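Storage and Organizing > Toys, Pets and General Clutter
Thread: Wire cart vs. baskets, please settle this

wirecart_widow
Posted 14th January

We have a black wire cart on casters against the wall in the back room. The plan was that toys would live on it in an orderly fashion. The toys had other plans. The top shelf has nothing on it, the middle one is crowded, and the bottom is so jammed that getting one thing out means meeting all its friends. Bags have started hanging off the corner posts, which I believe is how it begins.

I own a couple of baskets and I'm prepared to use them. Budget is up to 300 dollars if somebody makes a convincing case, but I'd prefer to spend nothing and feel superior.

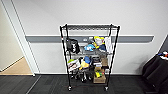 Reply #2
lidless_in_lalgate

Bottom shelf first. Empty it onto the floor, all of it, and put back only what somebody has touched since May. Then put something on that top shelf. You're paying rent on it.

Also, small stuff on bare wire is a losing game. Get a liner or a tray under it.

Reply #3
grumblebin

Disagree about the top shelf. Load up the top of a cart on casters and you've built something that wants to lie down. Heavy things low, and leave the top for whatever is light and rarely wanted.

My vote is to give up on shelves for toys and go all baskets. A shelf asks for neatness. A basket only asks for aim.

Reply #4
wirecart_widow

OK, I have pulled the baskets over by the rack. One is a chunky woven thing, cream and beige with a dark gray braided rim. There's also a white container that got the overflow: something orange and ridged, what looks like a tennis ball, and a crumple of tan paper I have not found the courage to deal with. The cables are in there with the toys. Don't start.

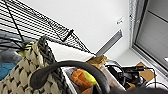

Reply #5
prakcombe_parcel

I'm going to start. Cables and toys do not share. Wind each cable, put a tie on it, give the whole lot a box with a lid. I did this when we moved to Prakcombe and found 2 chargers for a phone I no longer own – sentimental reasons, presumably.

Reply #6
grumblebin

Big basket for the soft toys. Chunky weave hides all sorts of sins and you can drag it around. Just don't let it become the bottom shelf with better upholstery.

Reply #7
wirecart_widow

Big one is out in the open now. Up close the weave is cream cord with black through it, so it's practically a checkerboard. I like it more than I expected to like a basket.
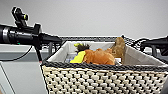 How do you clean a woven basket that has had toys in it?

Tip it out, shake it upside down outdoors, then go over the weave with the brush end of a vacuum. For marks, use a damp cloth with a little dish soap and let it dry completely before anything goes back in.

Reply #8
clemadden_clutter

That's more or less what I do, except I skip the soap and accept the marks.

To get back to the argument: a woven basket that size is a bad idea for small toys. They go to the bottom and form a sediment. I had a Poirier hamper for years and when I finally emptied it there were 131 plastic bricks under the bears. I counted them out of spite.

Reply #9
lidless_in_lalgate

Which is my point about shelves! You can see what's on a shelf.

Reply #10
grumblebin

You can see it falling off, too.

Reply #11
wirecart_widow

Trying a compromise. Big basket for the large and soft, and the white one with the little diamond-shaped holes for the bright odds and ends. The holes mean I can tell roughly what's in there without digging, and so can any visitor, unfortunately.
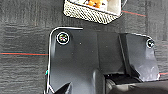 Should small toys be sorted by type or just kept together?

Keep them together unless they belong to a set. Sets with pieces that have to be found again get their own bag or box, and everything else can share a basket small enough to tip out and pick through.

Reply #12
prakcombe_parcel

Fine by me. I'd still cap it at 4 containers in total, cable box included. After that you're collecting containers, and there's a different board for that.

Reply #13
lidless_in_lalgate

And the top shelf?

Reply #14
wirecart_widow

Under review. The tan paper may be going up there while I think about it.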